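How to wash a down jacket at home

Updated 2024-10-13

Most down jackets can be washed in an ordinary front-loading machine. The slow part is the drying, so pick a day when you will be in the house. Check the care label first. If it says dry clean only, stop there and take it to a cleaner who handles down.

What you need

A front-loading washing machine
A wash made for down (I use the Trekix one, but any will do)
A tumble dryer with a low heat setting
2 clean tennis balls or dryer balls
A large towel
A soft brush and a little mild soap

Ordinary detergent strips the natural oils from the feathers and is hard to rinse out. Fabric softener is worse. If your machine has a drawer, pull it out and scrub it under the tap before you start, as there is nearly always old powder stuck at the back.

Before the wash

1. Empty the pockets, including the inside one. Close all zips and poppers and loosen any drawcords. Take off a fur trim if it comes away.

2. Look over the seams for small holes. A tear that leaks one feather now will leak a handful in the drum. Patch it with repair tape, round off the corners of the patch and leave it overnight to stick.

3. Dab soap on the collar and cuffs and work it in gently with the brush. These are the greasiest parts and the machine will not shift the marks without help.

Washing

4. Put the jacket in on its own. Use the delicates cycle at 30 degrees, or cooler if the label says so, with a low spin. My old Pichler machine has a down setting, but it takes 80 minutes and I have not found it any better.

5. Run a second rinse. If you can still see suds on the glass, run a third.

6. Lift the jacket out with both arms underneath it. Wet down is heavy and hanging it by the shoulders can tear the baffles inside. Press it in the towel to get some of the water out, but do not wring it.

Drying

7. Tumble on low with the tennis balls. Stop every 35 minutes, take the jacket out and break up the clumps with your fingers. Expect to do this several times. If you have no dryer, the launderette on the main road in Pundby has big ones, which are quicker than a home machine.

8. When it feels dry, lay it out flat and pinch along each channel. Any lump means there is still damp down inside, so give it another round. 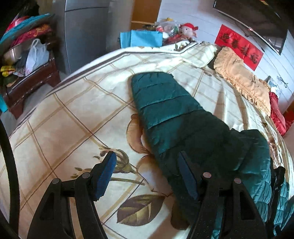
Storing it

Leave the jacket out overnight before putting it away. Hang it on a wide hanger or fold it loosely in a cotton bag - an old pillowcase is fine. Do not keep it in a stuff sack between trips, as the down stays squashed and loses its warmth. I wash mine once a year, in September, before the cold weather gets to Plirnbridge.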